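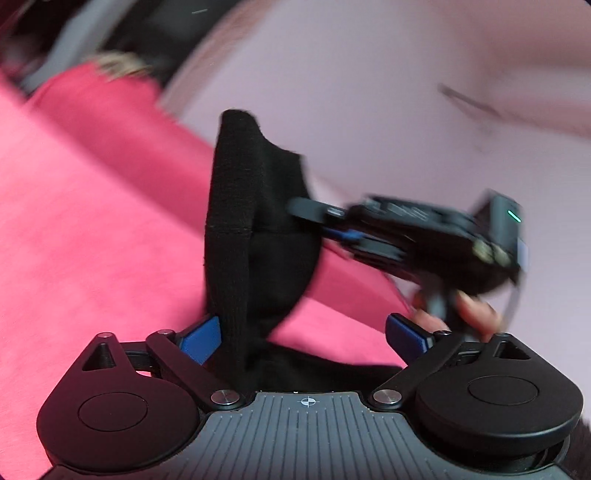

Hand-held gripper with a black knit item upright between the blue finger pads. Bright red fabric behind.

Review: Tejada session alignment and labeling software, version 2
Prepared by Afaf Dabbas for the Dendilley Software Evaluation Group

Tejada takes video and motion logs recorded with hand-held grippers and turns them into training episodes for a control policy. The group reviewed it over the month of June as a possible replacement for Golla, which has been in use at Dendilley for three years.

Test material
The evaluation set contained 83 recordings of household handling tasks, most of them with clothing and other soft goods. Soft items are a demanding case for perception software. A dark knit held between two finger pads has few clear edges, and its outline changes with every small movement of the hand.

Installation
Setup on a standard Linux workstation took roughly 4 hours, including the camera calibration. The written instructions are clear up to the point where lens profiles are loaded. The profile for wide-angle lenses must be selected by hand, and the program gives no warning if the wrong one is active.

Performance
Time alignment between video and gripper width was dependable. The timeline editor shows both tracks together and allows an offset to be corrected without reprocessing the full recording. Reviewers considered this the strongest part of the product.

Object masks were less consistent. On dark fabric the mask often spread into the black finger linkages, and it had to be redrawn. The blue pads were separated well in almost all recordings. Where another object or a hand was blurred by motion, Tejada marked the segment as uncertain and left the decision to the operator. Golla fills such segments by interpolation, a practice the group has found difficult to audit.

Export to the Radley planning format worked as documented. Custom label fields were dropped from the exported files, and the supplier has confirmed that this is a known fault.

Rating: 3 out of 5

Tejada is approved for alignment and episode trimming. Masks of dark or knitted items should continue to be checked by an operator before export. Departments that depend on custom label fields should remain on Golla until the export fault is corrected. Requests for a trial license may be sent to the evaluation group.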